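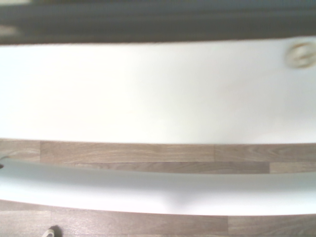
About the Tindstead Institute

The Tindstead Institute for Diplomatic Studies is an independent school for people who work, or intend to work, in foreign affairs. We teach the practical side of diplomacy: consular work, protocol, negotiation, and the reporting that embassies send home.

Our history

The Institute was founded by Benedito Cordeiro and Ivone Furtado, both of whom had served in embassies abroad before turning to teaching. The first course was a summer seminar on ceasefire monitoring, held in August for 18 participants. More than 4000 people have since completed a course with us, many of them junior officers sent by their ministries.

What we teach

The Foundation Certificate runs for 26 weeks and is open to applicants with or without a degree in international relations. Shorter courses are offered in election observation, treaty drafting and crisis communication. The Evangelista Program, named for the house in which our first classes were held, brings together diplomats from countries whose governments have limited contact with one another. Discussions in that program are not recorded, and papers are circulated only with the consent of their authors.

Governance and staff

Melina Lambrakis has served as Director since the retirement of Mr. Cordeiro. Daiane Guerra is Dean of Studies, and Jucélia Pacheco heads the Library and Archive. The Board of Governors has five members, who are appointed for a single term. Ms. Furtado remains an adviser to the Board.

Independence

The Institute takes no position on disputes between states. Government departments may pay tuition for their own staff - they may not fund research or propose changes to the reading lists.

Admissions

Applications for the next Foundation Certificate close on 2nd October. Candidates should submit a letter of interest and the names of two referees to the Admissions Office.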